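4.2 Picking from a cluttered bin

We were delighted by how well the wall-aware planner, Fivilau, carried over to the real arm. In simulation it had only ever seen tidy boxes, yet it needed just two changes to its settings before the first real trials. Over July we logged 2702 grasp attempts, nearly all of them without anyone stepping in.

The most interesting results came from objects close to the walls. Our baseline, Grultell, scores each grasp on the object alone and then checks for collisions, so it throws away many good candidates late on. Fivilau brings the walls into the score from the start - a small change, but one that lets it tilt the wrist early and come in along the free side. Figure 3 shows the arm over the bin, with most of the objects towards the left and rear.
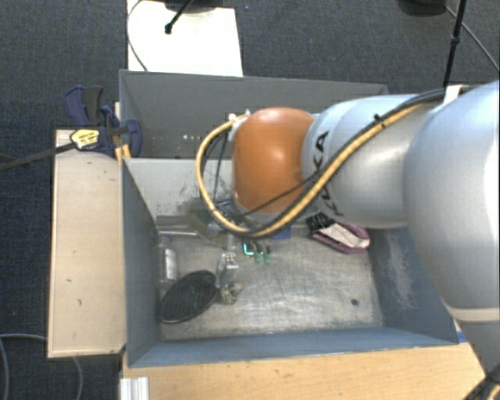

Figure 3. The KUKA arm above the bin and its mixed contents.

Thin items remain the hardest. A rod lying flush with a wall leaves very little room for a finger, and here both planners still fall back on a pushing move. We find this move fascinating in its own right, and return to it in Section 5.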